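Courses > Game Design > Level Design II > Handouts > Sightlines and Cover

Print this page | E-mail this page

Handout 4: Sightlines, Lanes and Cover
Roland Hartley
13 Sep 2017

Last session we stopped halfway through the Idum map, right where everyone started arguing about the long lane. Good! We pick it up from there.

A lane is any stretch where a player can see, and be seen, for longer than it takes to cross. On Idum the main lane is 74 meters. A sprinting player needs 12 seconds to clear it, and a decent marksman needs far less than that. So why do people keep running down it? The far end pulls at them. Converging edges are one of the strongest cues we have, and they cost nothing to build. 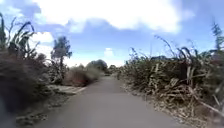

Fig. 1. Path narrowing toward the horizon, with tall growth along the right side.

Terms to know for the quiz:

Hard cover — stops bullets and blocks sight.
Soft cover — blocks sight only. Reeds, smoke, curtains.
Head glitch — a spot where the camera clears the cover but almost none of the body does.
Power position — sees two or more lanes at once.

Soft cover is my favorite thing in this whole unit. Play the Csizmadia build and crouch in the reeds by the pump house: you feel completely safe, and you are completely wrong. Players learn this after one or two deaths and then start firing into the reeds on a hunch, and a whole little mind game appears out of some grass!

Brirner goes the other way. There are 19 pieces of hard cover between the spawns and hardly a plant on it. Rounds are slower and the flanks matter more. Compare where the first fights happen on each map.

For next time: block out one lane of 40 meters in Cularness, gray boxes only, no textures. Put in one power position and at least two ways to attack it. Bring it on the lab machines, and please save under your own login — I lost two of these last December.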